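**Plolis Open-Air Playhouse** is a summer theater company and outdoor stage in the river town of Plolis. It is best known for its comedies played in full daylight, its live onstage music, and a long-running habit of letting the audience choose the ending of one show each season. The company was founded in 2000 and has performed every summer since.

## History

The playhouse began as a single weekend of one-act plays on the lawn behind the old Tirnen grain mill. There was no stage at all that first year. Actors worked on the grass between two oak trees, and the audience brought blankets. The shows drew such a happy crowd that the company returned the next summer with a full-length farce, *The Miller's Second Wedding*, which is still brought back every few years and still gets its biggest laugh from a line about a wheelbarrow.

A raised wooden stage followed, built against the mill's south wall. The wall turned out to be a wonderful piece of luck: it throws voices back toward the seats, and even quiet speeches carry to the last row without microphones. The company has kept its plays unamplified ever since, although singers are sometimes given a little help on windy evenings.

## The stage and grounds

The stage is wide and shallow, with three entrances. Two are ordinary side doors. The third is the mill's old loading hatch, set high in the wall, and directors love it. Over the years it has served as a balcony, a crow's nest, a prison window, and – in one much-loved production of a ghost story – the mouth of a well turned upside down.

Seating is on 27 curved benches that step down the slope toward the stage. The lawn above the benches is open to anyone with a folding chair. Matinees start at 2 p.m., evening shows at 7:30, and the evening start is timed so that the last act of a midsummer performance falls in real dusk.

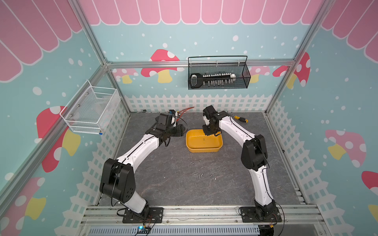 Rehearsals are held indoors through the spring, starting in March, and move to the stage once the ground has dried. The final week is open to the public free of charge, and many locals prefer it to the finished shows. Scenes stop and start, songs change key, and a costume may appear in three versions in one afternoon.

## Repertoire

A normal season has 3 productions: a classic comedy, a new play, and a family show. The family show is where the company really lets loose. *Dukero and the Borrowed Moon*, a musical about a baker who wakes up to find the moon in his oven, has been staged more often than any other title and has its own devoted following. Children in the front rows are invited to howl at the end of the first act, and they do it with tremendous gusto!

New plays are picked from scripts sent in over the winter. The company once received 82 of them for a single slot, and gave the best of the rest a series of public readings in the mill loft. Those readings have become a regular part of the calendar.

## Audience endings

One show each summer is written or adapted with two possible endings. Before the last scene, audience members vote by waving their programs, and the actors carry on from there with barely a pause. Casts have to learn both versions, along with any music that goes with them.

## Ayele Stage

The Ayele Stage is a smaller platform near the river path, used for puppet shows, storytelling, and late-night musical sets. It has no fixed seats and no backstage, so performers arrive through the crowd. Student groups may use it during the last two weeks of the season.

## See also

- Tirnen grain mill
- *The Miller's Second Wedding*
- Outdoor theater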